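Die rote Kappe
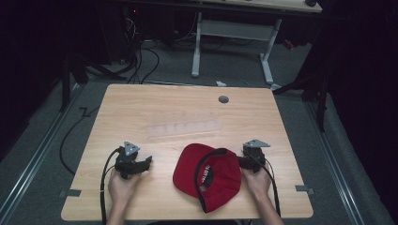
Lesezeit: 2 Minuten

Die Kappe lag seit dem Vormittag auf dem Tisch, mit der Öffnung nach oben. Tolera Mamo hatte sie beim Hereinkommen gesehen und für die Kappe von jemandem gehalten, der gleich zurückkommt. Es kam aber keiner.

Er arbeitete im zweiten Monat bei Jerent. Im April hatte er noch in Eluvholm gewohnt und Pakete sortiert. Jetzt räumte er abends die Zimmer auf und schrieb in eine Liste, was liegen geblieben war. Meistens waren es Ladekabel. Einmal hatte er einen Schuh gefunden, einen linken, und ihn in den Schrank gestellt.

Er beugte sich über die Kappe. Im Futter saß ein schwarzes Etikett mit weißer Schrift, von der er nur das Ende entziffern konnte: ORTS. Er las es auf Deutsch. Des Orts. Vor Ort. Dann fiel ihm ein, dass es wohl Sports heißen sollte, und er war ein wenig enttäuscht.

Sein Bruder hatte auch eine rote gehabt. Er hatte sie getragen, bis der Stoff am Schirm hell wurde, und sie beim Essen neben den Teller gelegt, immer mit der Öffnung nach oben. Die Mutter warf dann die Schlüssel hinein, manchmal auch Münzen. Fünf Jahre war das her. Wo die Kappe geblieben war, wusste in der Familie keiner mehr, und Tolera hatte am Telefon nie danach gefragt.

Um fünf rief Frau Coughlan vom Flur aus, ob er fertig sei.

»Hier liegt noch eine Kappe«, sagte er.

»Dann schreiben Sie sie auf.«

Er nahm die Liste und schrieb: Kappe, rot. In die Spalte für den Fundort schrieb er: Tisch. Die Spalte für den Besitzer ließ er frei. Dann drehte er die Kappe um, strich einmal über den Schirm und trug sie zum Schrank. Er legte sie neben den Schuh, wieder mit der Öffnung nach oben, und suchte in der Jacke nach seinen Schlüsseln.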